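Call for participants: desk work and lower back strain

Brurnley is recruiting adults for a study of sitting posture during office work. Testing starts in January at the Husto building, second floor.

You may take part if you:
- are between 25 and 60 years of age
- work seated at least 4 hours a day
- have had no back surgery in the past 12 months

Each participant attends two sessions and fills in a short diary between them. Sessions consist of typing and reading tasks at a desk, with breaks at fixed intervals. Payment is $300, made after the second session - partial attendance is paid per session. Travel costs are not covered.

To apply, send your age, job title and usual working hours to Adel Ouazzani, study coordinator, by Oct 2, 2024. Incomplete applications will not be processed.
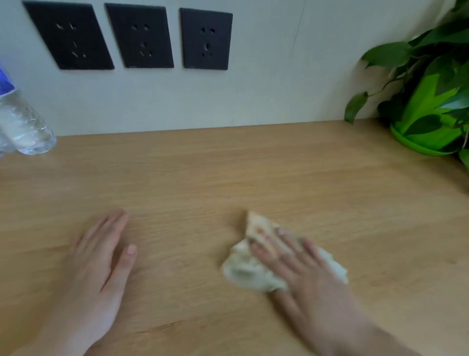
Adeleke asked whether people who split the day between sitting and standing can apply, provided the seated part meets the minimum.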